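Robot Learning Practicum -- Session 6 notes
Collecting demonstrations: layout, resets, what counts as a good example
Notes by Hanan Mansour, tidied a bit by Junhao Long. Last changed 24/07/2021

Read before lab. Bring the log sheet from session 5, we carry on in the same one.

Where we are

Sessions 1 to 5: arm basics, frames, calibration, teleop practice. Now we start recording for real. Each group collects demonstrations for one task, and in session 8 we pool everything and train one policy on it. So your examples end up in everybody's model. Bad labels too.

Term check, people mixed these up last time:

Demonstration (demo) -- one full run of the task by a human operator, start pose to end pose.
Episode -- the recorded file. One demo = one episode. If you stop and restart, that is two episodes and the first one gets thrown out.
Reset -- putting the objects and arm back to a start state between demos.
Coverage -- how much of the space of possible starts your demos include. More on this below, it's the main topic today.
Operator -- whoever is driving. Goes in the log by initials.

Why coverage matters more than count

The policy we train is plain behavior cloning. It sees an image plus joint positions and predicts the next action. It has no idea what an apple is for. If every demo starts with the fruit in one spot, the cheapest thing for it to learn is "go to that spot". Loss looks great. Then you slide the fruit over one cell and the arm closes on air.

Last May the Jomard group recorded 200 demos, all starting from two cells near the base. Smooth driving, nice files. On the test starts it did worse than the Saveck group, who had 139 demos spread over the whole table. Same network, same training time. One comparison, so don't build a theory on it, but it is the reason we now do the grid.

The grid

Table is covered in brown paper, taped off in blue. The cells are how we keep track of where a start state was. Don't worry that they are different sizes or that the lines wander, nothing reads the tape for measurements. It's for you and for the log.

Name cells by column then row, columns left to right seen from the robot base, rows starting at the back. Write the cell BEFORE you record. People who fill it in afterwards from memory get it wrong, we checked.

For the fruit tasks a start is one of three types:

single -- one apple alone in a cell
spread -- apples in different cells, none touching
cluster -- apples touching each other inside one cell

Clusters are the hard ones. Fingers need room to get down either side, and when the fruit is packed there may only be one or two approaches that don't shove a neighbor. Also the wrist camera sees one big red-yellow blob and the edges between apples get weak. Record more of these than feels necesary.

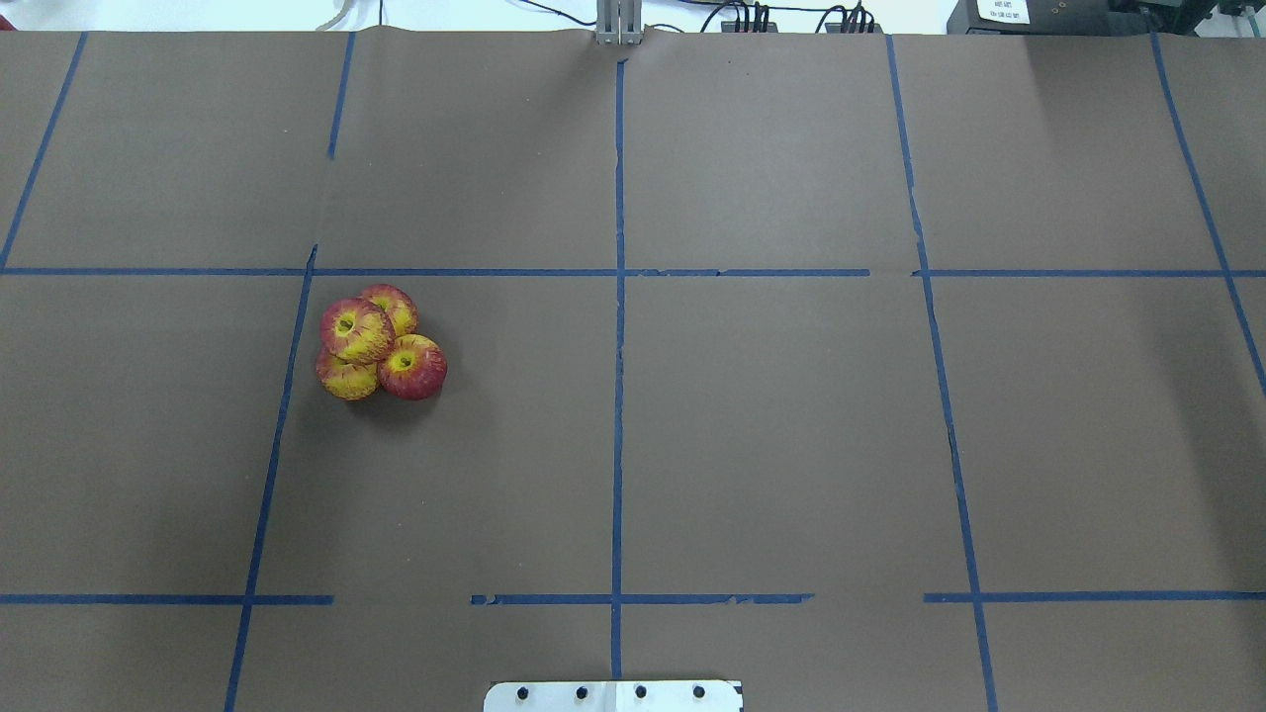 Fig. 6.1. Cluster start, four apples in one cell. Robot base plate at bottom center.

Look at which apple you would take first. In the figure one of them is partly hidden beneath a larger one. Going for the hidden one first means reaching over or pushing through, and both of those make an ugly demo. Outer fruit first, and the one with the clearest side open. Then stay consistent. If operator A always goes right side first and operator B always goes left, the policy gets two answers for the same picture and can end up averaging, i.e. driving down the middle between two apples.

(Samer asked whether that kills variety. No. Vary the STARTS, keep the STRATEGY steady. Different things.)

Also vary within a cell. Close to one tape line, close to another, middle. Turn the cluster. Swap which apple is at the back. Stems up is fine but not every time, roll a few on their sides.

Driving well

Slow is ok, stopping is not. Long pauses teach the policy to pause. If you need to think, think before you press record.

One clean approach. If you miss the grasp, back off, come in again and finish the demo. Mark it R (recovery) in the log. We want some of these! A policy that has never seen a missed grasp has no clue what to do after one. But don't miss on purpose, staged misses look different and tend to be bigger than real ones.

Don't drag fruit across the paper to get it somewhere easier. If you need to, the start was out of reach -- discard, note the cell, move on.

Close gently. Bruised apples get soft and then they deform in the grip.

End pose matters. Return to home every time, hold, then stop recording. Cutting early was the most common fault in the session 5 practice files.

Resets

Boring part, and where most of the bias creeps in. Everyone thinks they place things randomly and nobody does. We plotted the practice starts by hand and people put fruit left of center, a comfortable arm's length from where they were standing.

So: use the cell list. Abla wrote a small script that prints a shuffled list with cell + start type. Follow it in order. Don't skip ones you don't like.

One person drives, one resets, swap at the end of each page of the list. The resetter keeps hands out of view until the demo has ended and again before the next record. Hands in the first second of an episode = discard.

Check the paper. If it has curled up into the working area, flatten and re-tape. If a strip of tape comes loose put new tape on the same line, don't redraw the grid halfway through a set. Torn bits along the tape are fine, leave them.

Cables behind the table stay where they are. Please do not tidy them. If the view changes the early and late demos no longer match.

Log sheet

One line per episode. Fields:

episode number
operator initials
cell
start type (single / spread / cluster)
result (OK / R / discard)
comment, only if something odd

Discards stay in the log. Don't reuse the number. Gaspard merges the sheets against the files with a script and a reused number breaks it, and then he has to go through by hand and he will come and find you.

Targets

Whole class total: 672 episodes
Per group: 84
That's eight groups. Discards don't count toward it.

Split inside a group:
half clusters
the other half shared between single and spread, more spread if you have time

If you get to the end of your booked slot and you're short, stop anyway. Tired demos are bad demos. Book another slot on the Jorkanport sheet.

Quality pass

Before handing in, watch every tenth episode at double speed, and all the ones marked R. Looking for:

start frame matches the logged cell
no hands
no long freeze
arm is home at the end
apple count at the start matches the sheet

If more than one in your sample fails, watch the whole set. Yes all of it.

Held-out starts

Do not record in the cells on the held-out list. It is taped to the side of the cabinet, and it's on the course page. Those are for testing in session 9. If somebody trains on them we can't tell whether the policy generalizes or just remembers, and there's no cheap way to undo that after the data is pooled. Junhao has taken them out of the shuffled list already so if you follow the list you are safe.

To think about for next time

1. Your policy works on singles and spreads but knocks fruit over in clusters. You can add 20 demos. Which starts do you pick, and how would you decide from the failures?

2. The apples get swapped for a greener batch before session 9. What in your data helps, what doesn't?

3. Two operators, same start, different first apple. Sketch what the mean squared error loss does with that. When would it NOT be a problem?

4. Would you rather have demos from one very good operator or four ok ones? Argue both sides, short.

Reading: section 3 of the Jaiswal notes on imitation, skip the proofs. Section 4 if you want the bit about compounding error, we'll do it in session 7 anyway.

Questions about the rig to Samer, about the log to Gaspard, everthing else to me. -- H.M.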